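Visit to the Fletmont Housekeeping and Catering Fair

Members of the Bassi Hospitality Association attended the Fletmont fair in October. The event brought together over 200 exhibitors from the hotel, laundry and school catering trades and occupied 3 halls of the Suver exhibition centre.

The morning was given to the linen hall, where suppliers set out their terms for hire and repair. Several offered contracts to smaller hotels with no minimum order, a point members had raised last year.
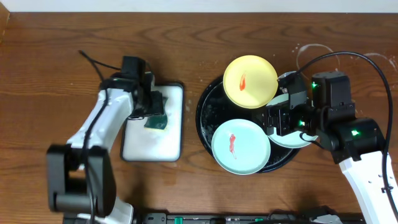 A talk on kitchen hygiene followed at 11.30 am. The speaker dealt with staff training, the storage of cleaning products and the keeping of daily records. Copies of the slides may be requested from the Association office.

After lunch the party went on to the Drivivby stand to discuss bulk buying of table linen. Prices will be sent to members with the next newsletter.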